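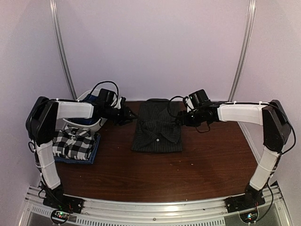
Hello again to all our members, and a particularly warm welcome to the new faces who joined us over the summer. I hope you have found your way to the coffee and, more importantly, to the good biscuits, which tend to be at the far end.

Our October meeting is the annual Swap and Supper, and for those who haven't been to one before (and for those who have and would like to be persuaded again) I thought I would set out how the evening goes. We are back at the Sandhu Rooms, upstairs, and the doors open at half past six. Anyone bringing things for the swap is welcome from six, and if you have something heavy please ring the side bell and somebody will come down with the trolley. The lift is working again but it is a small one, and last year a box of cookery books and a standard lamp had to travel separately.

The swap itself could hardly be simpler. You bring up to nine items that you no longer need and that are still in decent order, you hand them in at the door, and you are given a ticket for each. At seven the tables open and you may take home as many things as you have tickets. Scarves, handbags and jewellery always go quickly, and so do plants, especially if you have written on the pot what they are. Jigsaws are very welcome but do please check that all the pieces are there. Children's clothes and shoes we are asking you to leave out of the swap this time, as we shall be collecting those separately in November for the family centre in Prorkness, and it would be a pity to see them go off in dribs and drabs.

Whatever is left at the end goes to the charity shop on Pikari Street, who have been very good to us and have asked only that we don't send electrical goods or duvets.

Supper is served at a quarter to eight, and is the usual cold table with a hot soup to start. The price is £14 for members and £18 for guests, which includes a glass of wine or something soft, and coffee afterwards. There will be a vegetarian soup and a vegetarian main dish without anybody having to ask, but if you need gluten free, or have an allergy, please do say so when you book and not on the night. The kitchen is a tiny one and the cooks are working hard in there. Puddings, as ever, come from the members. If you are able to bring one, tick the box on the booking slip, and if it has nuts in it please put a little card beside it saying so.

The room holds 76 seated, and last October we had to turn a few people away at the last moment, which none of us enjoyed. So bookings this year close at noon on the last day of September. You can book by returning the slip that came with this newsletter, by leaving your name at the desk at the September lunch, or by email to the usual club address. Payment on the night is fine, although if you find you can't come I would be so grateful for a message, even a very late one, so that your place can go to somebody on the waiting list.

We are also looking for helpers. There are 31 of us signed up for the year's helping rota, which is a splendid number, but October falls awkwardly for some and we are short at both ends of the evening. Setting up starts at five and is mostly tables and cloths. Clearing away starts at half past nine and is mostly finding the lids that belong to other people's dishes. If you could manage either one, even for half an hour, please let us know. New members often say that it is the easiest way to get to know people, and I think they are right — I met two of my dearest friends over that sink.

A few smaller matters while I have your attention. Subscriptions for the coming year are now due and have stayed the same. The mentoring circle is starting up again and would love to hear from any member who has run her own business, of whatever size, and could spare an hour a month to listen to someone who is just beginning. The walking group is going to Stavach in September, along the river path and back over the hill, with lunch at the café by the bridge. It is four miles and muddy in places, so boots and not sandals. And the navy cardigan with the mother-of-pearl buttons, left on a chair at the June lunch, is still in the cupboard and still looking for its owner.

Last of all, a thank you to everyone who wrote in after the summer tea. The bunting has been washed and put away, the money from the raffle has gone to the bursary fund, and the urn has been descaled, so our October coffee ought to taste rather better than it did in June. Do bring a friend if you can, and please remember to put the guest's name on the slip as well as your own, so that we can have a badge waiting for her at the door.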